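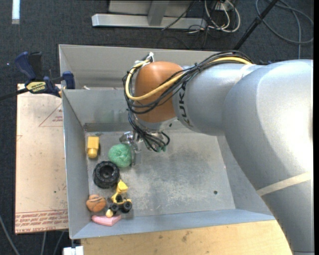

How do you make a fairground organist blink? With a cam about the size of a jam jar lid, says Yurani Carhuamaca, and a great deal of patience.

Carhuamaca looks after the moving figures at Platgate, the seaside amusement hall in Wiltville, and she has spent most of this year inside the chest of its bandleader. He has 9 movements, all driven from one shaft, and a fresh coat of red paint on his jacket.

"Every bump on the cam is a decision somebody made with a file," she says. "You run your thumb round it and you can feel the eyebrow going up! I love that. You're reading their handwriting, really."

The shaft turns once for each tune, so the head, the baton and the left foot all have to come home together. They didn't for years. Her notebook has some 700 entries on the foot alone (she let me flick through it, tea stains and all).

Her colleague Jaruwan Rungrueang makes the costumes, and cloth matters more than I'd have guessed. A stiff cuff can stall a wrist. "I cut the sleeves wide and line them with silk," Rungrueang says. "Then Yurani rings me and says he's conducting faster, and we're both thrilled."

Would they ever swap the cams for software? Carhuamaca has thought about it for the 4 drummers at the back, whose parts are badly worn. "I'd do it if it kept them playing. But I'd want to copy the old timing first, wobbles included."

The band starts up again in September, mornings only to begin with.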